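Section 3: Care of the hand-held grippers

3.1 Scope

This section applies to the paired hand-held grippers supplied with the Lilska recording cell. It covers the checks made before a session, the replacement of finger pads and the cleaning of markers. Repairs to the jaw slide or the handle are outside its scope and must be referred to the Groldale workshop. 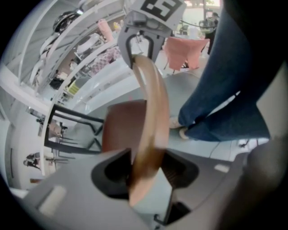
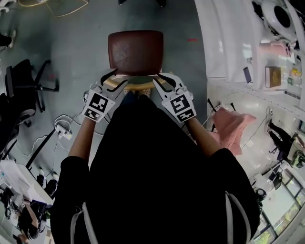
Grippers in use, with the black-and-white markers in view.

How often should the finger pads be replaced?

Pads are replaced after 3000 closing cycles, or sooner if the gripping face is torn, polished smooth or lifting from its seat. Both pads on a gripper are changed together. The cycle count is kept in the Jindine log and is reset by the operator when new pads are fitted.

3.2 Checks before a session

1. Switch off the recording unit and disconnect both grippers.
2. Open and close each gripper fully by hand. The movement must be even along its whole length.
3. Inspect the pads for cuts, trapped grit and loose edges.
4. Inspect every marker. Corners must lie flat and the printed face must be free of scratches.
5. Confirm that the lens is clean and that its retaining ring is tight.
6. Reconnect the grippers, left before right, and wait for the ready tone.
7. Enter the result in the log.

Note: If the ready tone does not sound within 19 seconds, disconnect both grippers and repeat step 6 once. A second failure must be reported.

3.3 Replacing the finger pads

Caution: The jaws are spring-loaded. Fit the locking pin before placing fingers between them.

1. Disconnect the gripper and fit the locking pin.
2. Undo the two screws at the base of each pad and keep them in the parts tray.
3. Draw the pad forwards off its seat. Do not lever it with a screwdriver.
4. Wipe the seat with a dry, lint-free cloth.
5. Slide on the new pad until it meets the stop.
6. Refit the screws and tighten them evenly to the setting on the card in the tool case.
7. Remove the pin and close the jaws slowly. The pads must meet along their full width.
8. Carry out the closing test in the Jindine menu and reset the cycle count.

Note: Only Agarwal pads of the pattern listed in Appendix B may be used. Pads of other patterns alter the closed position and make the recorded jaw width unreliable.

3.4 Cleaning the markers

1. Remove dust with a soft brush.
2. Wipe the printed face with a cloth slightly dampened with clean water. Solvents and alcohol wipes must not be used.
3. Allow the marker to dry fully before the gripper is used again.

A marker that has been peeled off must not be stuck back on. Fit a new one from the same sheet, using the alignment jig, and carry out the calibration described in Section 4.

3.5 Storage

Grippers are returned to their case at the end of each working day with the jaws open and the locking pins removed. The case is checked against the parts list every Friday.

3.6 Reporting faults

Faults are reported to Deolinda Rocha or, in her absence, to Alfie Stockdale. The report must give the gripper number, the cycle count and the step at which the fault was found. A gripper awaiting repair is tagged and kept apart from its pair.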